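Kitchen gadgets: do you need any of them? Your questions answered

By Uzma Paracha
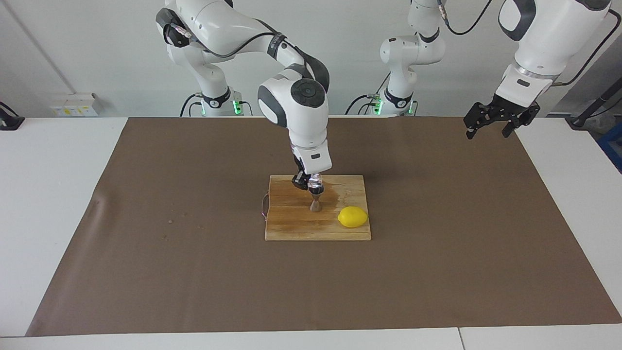 A dark wooden citrus reamer and a wooden cutting board.

Readers send us more questions about kitchen gadgets than anything else, usually after they've bought one. I've kept the answers short. You'll notice I say no a lot.

Is a hand reamer any good, or should I get an electric juicer?

If you squeeze a lemon or two a week, a reamer will do. A fork will also do, and you already own a fork. The electric Somine I was lent took longer to wash than it did to juice 4 oranges. If you make a jug every morning, fair enough, buy the machine.

Do I need to roll a lemon on the bench before juicing it?

People swear by it. I've tried it both ways and couldn't tell you which glass was which. Warming the fruit in your hands seems to do as much as rolling it. Try both with lemons from the same bag and believe your own measuring jug.

Can wooden tools go in the dishwasher?

The label on my Gotetti spoons says yes. My Gotetti spoons have split. Wash wood by hand in warm soapy water, dry it with a tea towel and stand it up somewhere with some air.

What about "food-grade conditioning oil"?

Read the back of the bottle. A lot of it is plain mineral oil with a nicer colour of label and a much higher price. The chemist sells the plain stuff. Wipe it on, leave it overnight, wipe off what's left.

Are expensive garlic presses better than cheap ones?

The Boström press feels lovely and weighs as much as a tin of beans. It also leaves a good bit of the clove behind, same as my old one. I've gone back to a knife.

The box says it replaces 11 tools. Does it?

Count how many of the 11 you have ever used. The Prirkeo slicer came with blades for waffle cuts, and I have yet to meet anyone who has asked me for a waffle-cut carrot.

Is it worth paying $200 for a blender?

Maybe, if you use it most days. Ask the shop two things before you hand over the card: can you buy a new seal for it, and can you buy a new jug? If the person serving you looks blank, I'd keep walking.

I bought something silly. Can I take it back?

Many shops give you 30 days for a change of mind, but plenty want it unopened, and some don't offer it at all. Check the receipt first. A faulty item is a different matter, so don't let anyone wave a store policy at you.

Do you get paid by any of these brands?

No. Loan items go back in the box they came in. New questions go up on Thursday.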